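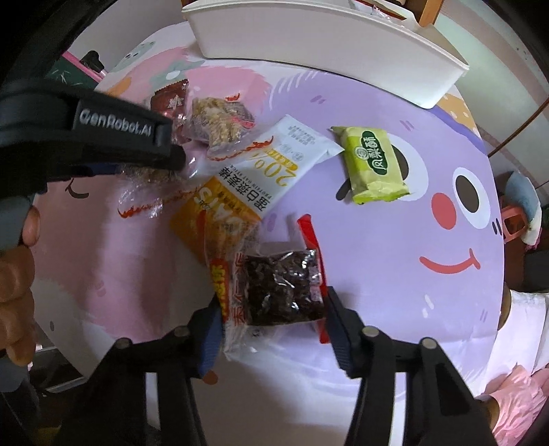

What will participants do in the Vodon study?
They pick up packaged snacks with a hand-held gripper and set them down again, while the gripper records the hand's movement.

Call for participants: collecting grasping data at home

The Vodon project at Pristgate is looking for adults who can record short handling tasks at their own table. We are studying whether recordings made by people in ordinary homes can train a robot arm to pick up soft packages as well as recordings made in our lab.

Our first round gave us 2751 usable recordings, nearly all from the lab. A policy trained on them did well with boxes and poorly with thin bags and sachets, which fold or slide when the fingers close. In a second round we added 800 recordings from homes, and failed grasps on bags dropped. We don't yet know how much of that came from the new tables and lighting and how much from the extra data. The March round is meant to separate the two.

What we ask
– Two sessions of 90 minutes, at least a day apart
– A table you can reach from all sides, with your usual tablecloth left on
– Small packaged foods you already have, in mixed shapes and wrappers
– Slow, complete grasps – please keep failed ones too

You need to be 18 or older and able to hold the gripper in one hand for ten minutes at a time. No technical background is required. Left-handed participants are especially welcome.

We pay $157 after the second session. The gripper is delivered and collected by Jundov, our equipment partner. Recordings may show parts of your room, and you can review and delete any of them before upload.

To apply, use the form on the Zinchenko lab page and enter study number 3913. Tell us the size of your table and which hand you use.

Posted 17 January 2023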